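Tultgate open afternoon: what the software does, and what it doesn't

Druvance opened its Tultgate rooms to visitors in July, and I went along with a notebook and a fairly low opinion of household robot demonstrations. 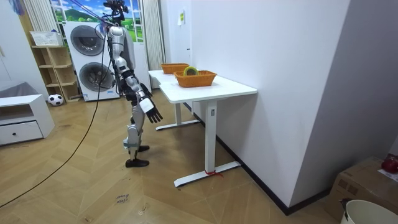

Getting in

The invitation promised "a full look under the bonnet". You sign in downstairs, leave your coat on a rail that was already full, and get a lanyard with a coloured dot on it. Mine was green. I never found out what the other colours were for. There were people from two housing associations, a handful of students, and a man from a lift company who asked better questions than I did.

Ingegerd Söderlund, who runs the control side, gave the opening talk. Valter Söderlund looks after perception and was in charge of the screens. They are cousins, and they disagree in public without any apparent strain, so the talks were livelier than most.

The robot works in a room done up like part of a home, with a washer and dryer stacked at the back, open shelving along one side and a pair of white desks against the wall. The job being worked on is tidying: take an item out of one basket and put it in another, or carry it across the room to the shelves. The two orange baskets on the desks were the ones we heard most about.

The planner

The planning software is called Akatgate. It takes a written instruction, breaks it into steps and hands those steps down to whatever moves the arms and legs. Ingegerd showed the step list for "move the tape to the other basket" on a large screen. It ran to more lines than I would have guessed, and most of them were checks.

I like the checks. Before each grasp the planner asks whether the item is still where it was last seen, whether the arm can get there without the robot leaning past its balance limit, and whether it has somewhere to put the thing down. If any answer is no, it goes back a step. Too many planners I have been shown assume the world stood still while they were thinking.

I am less keen on what happens after it goes back a step. In the logs we were shown, the planner sometimes went round the same loop three or four times before giving up and asking for help. Ingegerd calls this patience. The lift man said that in his trade it would be called a fault, and I'm with him. There is a retry limit, but it's set by hand for each task, and when I asked how they choose it she said "by getting annoyed".

Perception

Valter's half of the afternoon was the more convincing one. He put up the sensor view from the robot's head rig beside the labels the software had given to each thing in it, with a confidence score next to every label. He didn't hide the poor ones. A basket's weave throws up a lot of false edges, he said, and when something stands upright inside with only its top showing, the software has to guess how far down it goes. Get that wrong and the fingers close on the rim of the basket.

His test set for this is 2,000 views of baskets with things in them. The current version misjudged the depth in 76 of them. That sounds good until you ask where the views came from, and the answer was this same room, with the same desks. I asked whether he had tried it in anybody's kitchen. He had, once, in a flat belonging to a colleague, and he described the result as "humbling". No figure was offered for that. I would have given up the rest of the slides to see it.

The desks are another matter I'd have liked to press him on. Both have the same white top and stand against a white wall. Finding the front edge of a white desk must be hard enough in its own way, but most homes I know have a table covered in post.

Control and balance

The arms and legs are run by one controller, which Ingegerd thinks is the right choice and which a student behind me plainly thought was the wrong one. Her case is that reaching over a desk changes where the weight is, so the legs need to know what the arm is about to do before it does it. The planner passes the intended reach down early and the controller decides whether to step back a foot first.

The whole loop has a budget of 130 milliseconds from a new perception result to a changed arm path. I asked what happens when it's missed. The arm carries on along its old path at reduced speed, which seems sensible, and the event is logged. How often is it missed? "It depends on the day" was all I got, and the lift man wrote that down.

Nor did anyone want to say much about the tether. The robot has a line up to its head rig and a black cable running off across the floor, and the software has no model of either. Valter confirmed this when asked directly. The planner will cheerfully choose a route that puts a foot where the cable is lying, and it's left to the operator to spot it. For a talk that spent so long on checks, this is a large thing to leave out.

The tooling

The best part was the replay tool, Kapoor, which came last and got the least time. It lets you pick any moment in a recorded run and see what the planner believed, what perception reported and what the joints were told, all on one timeline. You can change one value and run the planner again from that point. Valter did this with a failed grasp, lowered one confidence score by hand, and the planner chose to look again from a different angle.

There are 308 failed runs in the library, each tagged with a cause. A good number carry the tag "unclear", and I trusted the library more for it. If Druvance sold Kapoor by itself I think they'd find buyers who have no interest in laundry rooms at all. I said so to Ingegerd, who looked slightly pained.

Would I go again?

Yes, if they show the flat. The checks before each grasp are sound and the replay tool is very good. The claim on the invitation that the system is "ready for real homes" isn't supported by anything I was shown, and Valter more or less said the same over the tea urn. The next open afternoon hasn't been announced. Parking at Tultgate is poor, so take the bus and get off at the stop after the bridge.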